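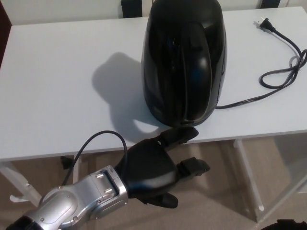 Hrvoje Georgiou wrote back before I was up, to say the renewal terms from Wemier were no better than last year's and that we should stop expecting them to be. The deductible on water damage goes to 1753 dollars. The premium goes up too, but he had left that figure off the email and I had to ask for it.

I read the whole policy again after breakfast. Page 31 is the one that matters. Slow leaks are out unless they are reported within 30 days of when they "could reasonably have been noticed." I don't know how anyone settles that. The Carrasco Street claim last winter would have failed under this wording, and we were paid in full on that one.

Called Condach for a second quote. Was on hold a long time, then had to give the roof age twice. The woman said their inspector could come in September and that they can't price it before he does. Our cover with Wemier runs out before that, so I asked if they would hold a place with no quote. They won't.

Lunch at my desk. Paid the phone bill.

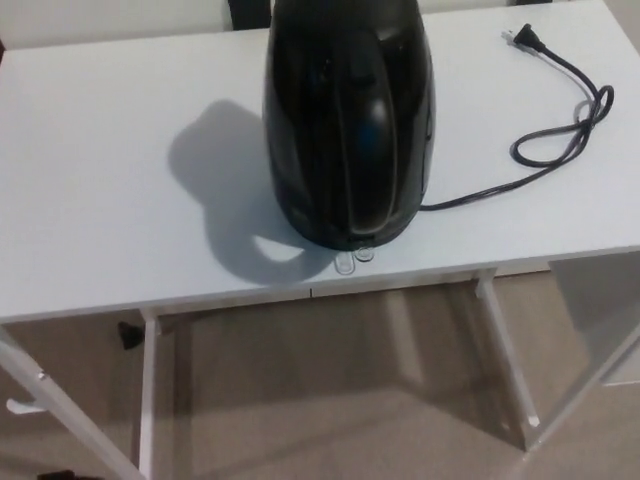 Afternoon

Vusumuzi Van Wyk came by at 2 with the old claim files. We went through the box and pulled everything with water in it. Two of the letters I thought were lost were in there, stuck behind the boiler receipts. He thinks we should take the Wemier terms for now and move when Condach has done its visit, and pay the cancellation fee if there is one. I looked and there is one – 43 dollars, less than I had feared.

He also asked if I had tried Flarnance. I did, in the spring. They don't write buildings this old.

Evening

Wrote to Hrvoje and told him to go ahead with the renewal, monthly payments if he can get them without interest. Also asked him to get the slow leak wording explained in writing by someone at Wemier, with a name on it. I want that in the box with the rest.

Need to find the plumber's report from the spring before the inspector comes. It may be in the car. Bed at 10.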